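Relatório de progresso ao fundo Sulinero
Projeto: Arquivo de casos não resolvidos de Olluvura
Período: até ao fim de setembro
Responsável: Kurniawati Tarigan

Prezados senhores,

Envio o segundo relatório do nosso projeto. Como sabem, o objetivo é reunir num arquivo público os processos de mortes e desaparecimentos que ficaram sem solução no distrito de Olluvura, e também as histórias que a população conta sobre eles.

Neste período terminámos a leitura dos jornais locais guardados na biblioteca de Wattimena. Foram lidas 3.507 páginas. A parte mais demorada foi a dos anos em que o jornal mudou de nome e deixou de ter índice. Nessa parte foi necessário ler folha por folha.
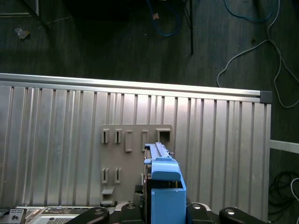

Da leitura resultaram dois casos que não constavam da nossa lista inicial. O primeiro é o desaparecimento de uma professora depois da festa da colheita. O segundo é a morte de um barqueiro, que o jornal tratou durante uma semana como acidente e depois como crime, sem dar explicação ao leitor. Pedimos ao tribunal a consulta dos dois processos. O pedido do barqueiro foi aceite. O da professora continua em análise.

Realizámos três entrevistas com familiares. Uma das famílias pediu que o nome da vítima não apareça, e nós respeitamos este pedido. No texto publicado ficará apenas a inicial e a aldeia. Outra família entregou cartas, que foram copiadas e devolvidas na mesma tarde.

Quero informar também sobre uma dificuldade. O caso da casa de Tudard é o mais conhecido da região e quase todas as pessoas têm uma versão dele. Muitas versões falam de fantasmas e poucas falam dos dois irmãos que morreram ali. Decidimos separar as duas coisas: uma ficha com os factos do processo e outra, mais curta, com as lendas e a indicação de quem as contou.
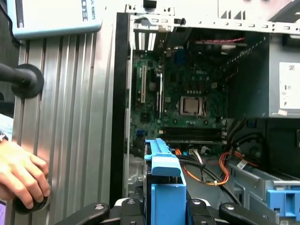
A ficha dos factos está escrita e aguarda a revisão de um jurista. A ficha das lendas tem ainda lacunas, sobretudo na versão dos pescadores, que é mais antiga do que eu pensava.

Quanto ao orçamento, as despesas de viagem ficaram abaixo do previsto e as de tradução ficaram acima, por causa dos depoimentos em língua local. Peço a autorização para passar a diferença de uma rubrica para a outra. O total não se altera.

No próximo período pretendemos consultar o processo do barqueiro, concluir as fichas de Tudard e abrir as primeiras páginas do arquivo ao público. Se a resposta do tribunal sobre a professora chegar mais tarde, este caso será publicado na segunda fase.

Fico à disposição para qualquer esclarecimento.

Com os melhores cumprimentos,
Kurniawati Tarigan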